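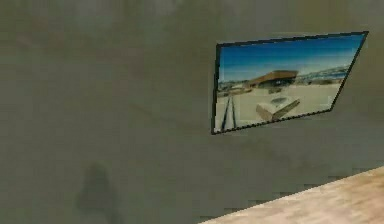

A simulated robot cell needs a maintenance book. I have held this view since August, when I took over the one we call Koka, and the usual reply is that there is nothing in it to wear out. No grease dries up and no cable chafes. The arm will do its 2400th pick exactly as it did its first, provided the files are the same. My argument rests on that last condition, which in my experience is met less often than people assume.

Koka is a small cell: an arm, a gripper, a table, a block to be picked up and a room to put them in. The real version stands at our Braltedham site and has a book on a string. If a fitter loosens the camera bracket, he writes it down, signs it and runs the check pieces before handing the cell back. The simulated version has a folder of settings which five people can write to. Until this year anyone who moved a camera in it saved the file and went to lunch.

The camera is the part I would put on page one. A wrist camera in a simulator has a position, a tilt, a field of view and a near limit, inside which the renderer draws nothing. All of them are typed in by hand. An error of 2 degrees in the tilt is invisible when the arm is at its rest position and expensive when the fingers should be closing. A camera placed too near a surface will still return a picture of the right size, at the right rate, with no warning attached. The training job accepts it. The only thing that objects is a person who opens it and looks.

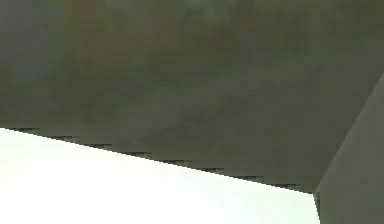 Simulated view at very close range. Note the stepped boundary between the dark surface and the white area.

On 15th February we went through the cell properly for the first time. Kalevi Salminen read out the mounting dimensions from the Pelkonen drawing and I compared them with the file. The camera offset had been entered from the flange face, while the drawing measures it from the adapter plate. Both numbers were correct and they described different points. The correction took less than an hour. Finding out when the value had gone in, and which runs had used it, took the rest of the week, and for 60 of those runs we still cannot say.

A book would have answered that in one line. Mine now has four columns: what was changed, the old value, the new value, and who looked at the rendered views afterwards. The fourth column is the one people resist. They would sooner have an automatic test, and we do have one, a script that compares each camera with a stored reference and complains if the average brightness shifts. It is a useful script. It passed the wrong offset because the reference had been made with the wrong offset.

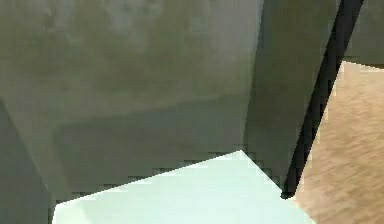 So the check I ask for is manual and dull. Put the arm at rest, above the block, at the grasp and at the lift. At each of the four poses, open every camera at full size and write down what fills it. If the gripper takes up most of a view, decide whether the task can stand it and record the decision. If two surfaces meet in a staircase, find out whether that is the output resolution or a shadow setting before anybody touches either. Change one value at a time. Save the views with the settings file, under the same name.

The cost is perhaps a morning for each change of hardware model. Against that I would set the price of 200 training runs on a cell whose geometry is a matter of opinion. We would not release a real cell on those terms, and the simulated one decides how the real one moves.

Bradley Marsden

Comments (3)

Leena Vuorinen
Agree on the fourth column. We also log the renderer version, as an update changed our shadows with no edit to the cell at all.

Howard Gosling
Four poses is too few if the wrist rotates between approach and grasp. I would add one halfway down. Otherwise fine.

Ulla Peltonen
Does the book live in the same folder as the settings? Ours did, and it was overwritten along with them.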